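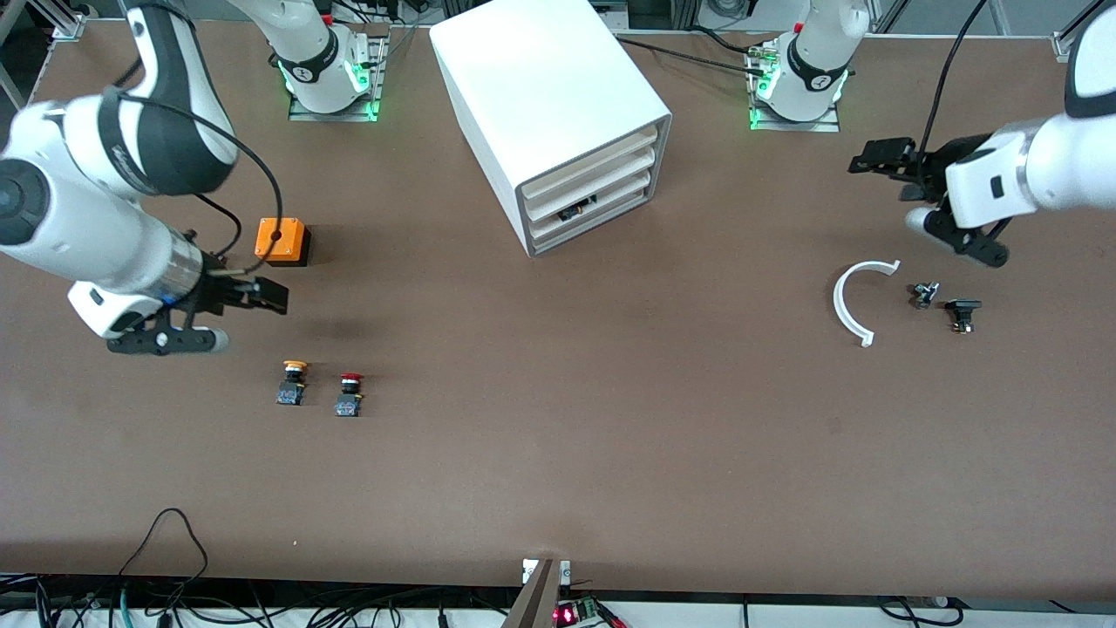 Small components on a brown tabletop, with two white robot arms at work above it.

Phone cameras have a spec sheet problem

01/02/2022
By Alfredo Fajardo

The Ostach 3000 went on sale last week and the first line of its product page is a zoom figure: 100x. The second line is a sensor size. The price is on the fourth line, after the charging speed. I have been using the phone since the review units went out in October, and my view is that the zoom figure should not be on the page at all.

A zoom number on a phone is the product of two quantities. One is optical, set by the focal length of the longest lens. The other is digital, which means cropping a small part of the sensor and scaling it up. On the Ostach the optical part ends early in the range. Everything past that point is a crop, processed by software that sharpens edges and fills in texture. At the far end the picture of a street sign has letters with clean borders, and some of those letters are wrong. The software picked a shape that looked like a letter and drew it.

Ostach is hardly alone in this. The Brerine phones do the same, with a lower headline number and heavier noise reduction. Mahlangu prints the optical figure in small type under the total, so a buyer who reads the whole page can work it out. I would call that the minimum, and it is still the only one of the three that does it.

The usual defense is that the number is true. The camera app does go to 100x if you drag the slider to the end. Gitau Mwakyusa, who designed camera modules for a supplier before moving to software, made this argument to me at some length. His point is that every figure on a spec sheet is a best case. Battery life is measured with the screen dimmed. Charging speed is the peak, held for a few minutes. Buyers know this and discount accordingly, so zoom should be treated the same way.

I think the comparison fails. A battery figure that is too generous still describes something the battery does. If the sheet claims a full day and I get most of one, the claim was off by an amount I can measure. A zoom figure past the optical limit describes how far a slider moves. A maker could double it in a software update without touching the lens, and at least one has.

There is also a cost in hardware. A periscope lens takes up a lot of room inside a phone. It makes the camera bump thicker, and it needs its own stabilizer and its own sensor. The sensor behind the long lens on the Ostach is much smaller than the main one, and it shows in any room lit by a lamp. Indoors the phone often ignores the long lens and crops from the main camera, with no notice on the screen. I covered the long lens with a finger to check. At 3x in my kitchen the preview did not change.

The space could have gone to a larger battery or a better ultrawide. The ultrawide on this phone is the same part used in the previous two models, with soft corners and a fixed focus. Most people I know take many more group shots at dinner than pictures of distant towers. They would get more from autofocus on that lens than from any zoom figure.

Pekusel went the other way with its midrange model. It has 2 cameras on the back, no periscope, and a zoom slider that stops where the detail stops. It also costs $300 less than the Ostach. Its main camera is a little behind in daylight and about even at night. The reviews I read marked it down for limited zoom, and the comparison tables gave it the lowest score in that row. I expect the next version will have a bigger number.

The fix would be cheap. Print the optical range and the total range in the same type size. Show in the camera app which lens is in use. Write it to the file as well, in a field that photo software can read, along with a flag for any picture in which detail was generated. The phone has all of this information at the moment the shutter is pressed.

Reviewers could help by dropping the moon shot. I have published several, including one in my own Ostach review, and I will not be running another. A page of small print across a room, under ordinary light, with the lens in use listed under each sample, would tell a buyer more. I plan to start with the Brerine when the new one arrives.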